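栏目：茶水间小报 / 三月

零食托盘又换了一轮，顺便说说我的收纳心得

大家好呀，又到了我絮叨茶水间的时候。上期小报里我说要把窗边那个零食角收拾出来，结果收到好几位同事的留言，问托盘在哪儿买的、薯片还补不补、能不能别再放那种粘牙的花生糖（收到，已经不放了！）。这期就一起讲讲。

先说托盘。以前我们的零食都是直接倒在一个大塑料筐里，谁来都要翻半天，底下的饼干压得稀碎。年初我跟 Udden 那家小木器铺订了只浅色的木托盘，带一圈矮边，85 块钱，比我预想的便宜。矮边真的太重要了！之前试过一块平板，端起来走两步，糖就开始往下滚，从茶水间一路滚到打印机底下，我趴在地上捡了好久。

托盘旁边再配一块深色木板，颜色接近胡桃木，一浅一深放着，我自己怎么看怎么顺眼。Archie MacBrayne 路过说像咖啡馆，我就当他是夸我了。木板平时用来搁切好的面包，下午茶的时候也可以摆杯子，用完擦一下立起来晾着就好，千万别泡水。

再说零食本身。我现在的原则是一次少放，空了再补。袋装的东西顺着托盘的方向斜着放，牌子朝上，拿的人一眼就知道是什么，不用一包一包拎起来看。这回有 DEEP RIVER 的薯片，银白色的袋子，上面印着一堆金黄的波纹薯片，我每次补货都要做一番思想斗争，才能忍住不先拆一包。

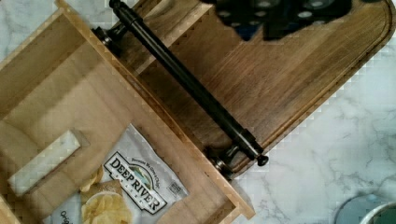 关于那块白色的小方块

肯定又有人要问，先回答了：带浅灰纹、看着像大理石的那一小块，不是糖，也不是奶酪（上个月真的有人拿起来闻过，我不点名）。我拿它当压纸用，补货单、谁欠了谁一包饼干的小纸条，都可以压在下面，窗户一开也不会满屋子飞。没有纸条的时候它就待在托盘里，大家别把它收走就行。

补货这件事

这个季度的零食预算是 600 块，花到现在我觉得还挺宽裕。Jemumell 那边的坚果下周到，Odum 的燕麦棒我只订了一小箱，先看看大家爱不爱吃。想点单的，请写在冰箱门上的表格里，不要在电梯里口头跟我说，我一出电梯就忘，真的。

还有个小请求：拿走最后一包的那位，麻烦在表格上打个勾。柜子第二层有备货，自己动手补上也非常欢迎，补的时候记得把早到期的放在上面。托盘里掉了碎渣，用旁边的小刷子扫一扫就行，木头的东西不喜欢湿抹布来回蹭，我已经给它上过一次油了，手上的味道到晚上还在。

下期想写写杯架，我们现在有太多没人认领的马克杯了。有两只我怀疑是前年的，杯底的茶渍都成了年轮。想认领的趁早，月底我就要往纸箱里装了。

读者留言

小满妈妈：终于不放花生糖了，我的牙谢谢你。

Hämäläinen：木托盘上油用的是什么油？我家那只已经开始发白了。

三楼靠窗：闻大理石的人是我，我承认。真的很像奶酪。

阿骏：薯片能不能多囤几包，下午 4 点以后基本就靠缘分了。

豆豆不吃豆：印着猫的那只马克杯是我的！别装箱，别装箱！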